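Publicações > Ambiente e território > Documentos de trabalho

Este sítio utiliza cookies para melhorar a sua experiência de leitura. Aceitar | Gerir preferências

Equipa do projeto Dollano, 3/21/26

3. O restauro que se anuncia e o restauro que se faz

A literatura sobre recuperação de zonas húmidas sofre de um otimismo de calendário. Os planos de ação prometem turfeiras funcionais no prazo de um mandato, e as turfeiras, que não votam, seguem o seu próprio ritmo. Na bacia de Borkbridge, o plano em vigor prevê a reidratação de 579 hectares de solo drenado. À data da nossa última campanha, em julho, tinham sido bloqueadas 39 valas de drenagem e colocadas muitas placas informativas, algumas junto a valas que continuavam a correr com notável entusiasmo.

A distância entre a meta e o terreno não se explica apenas por falta de dinheiro. As parcelas de Burnine, por exemplo, dispunham de verba desde o início, mas a titularidade dos direitos de água estava repartida por três entidades que se correspondiam por carta registada. Em Rosser passou-se o contrário: acordo rápido, orçamento nenhum. O resultado hidrológico foi, nos dois casos, quase idêntico.

3.1 Medir o nível freático sem perder a paciência

O acompanhamento assentou em 15 piezómetros distribuídos pelos dois setores, com leitura automática do nível da água e verificação manual periódica. A verificação manual é a parte que os relatórios de síntese costumam omitir, talvez por envolver botas. Foi também a que permitiu detetar uma deriva sistemática nos sensores do setor de Rosser, que durante várias semanas indicaram uma recuperação exemplar do lençol freático - tão exemplar que chegou a ser citada num folheto.

Corrigida a deriva, a recuperação tornou-se modesta. O nível médio subiu nas parcelas próximas das valas bloqueadas e manteve-se praticamente inalterado nas restantes, o que é coerente com a baixa condutividade da turfa compactada. Os dados originais e os corrigidos foram conservados em separado, para que o leitor possa escolher o grau de desilusão que prefere.
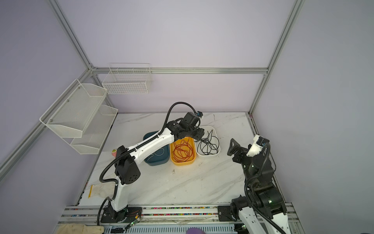
Figura 3. Cabos em três recipientes de plástico, sobre um tampo branco de padrão marmoreado.

3.2 Carbono, biodiversidade e a tentação do número único

Os financiadores pedem, compreensivelmente, um indicador. O carbono presta-se bem ao papel: tem unidade, tem mercado e cabe num gráfico de barras. A biodiversidade é menos cooperante. Nas parcelas reidratadas de Burnine, o esfagno regressou às depressões mais encharcadas, mas a riqueza total de plantas vasculares desceu, pois as espécies de solo seco que tinham colonizado a área drenada foram as primeiras a sair. Um índice de riqueza classificaria este processo como degradação. Qualquer botânico com acesso a uma janela classificaria de outra forma.

Optámos por apresentar as duas séries lado a lado, sem as fundir num valor composto. A decisão custou-nos pelo menos um slide e cerca de 15 minutos de discussão em cada reunião de acompanhamento, mas evita que um ganho em carbono compense, por aritmética, uma perda que no terreno ninguém compensou. Quanto à resposta das aves nidificantes, a série disponível é demasiado curta para sustentar qualquer tendência, e abstemo-nos de a inventar.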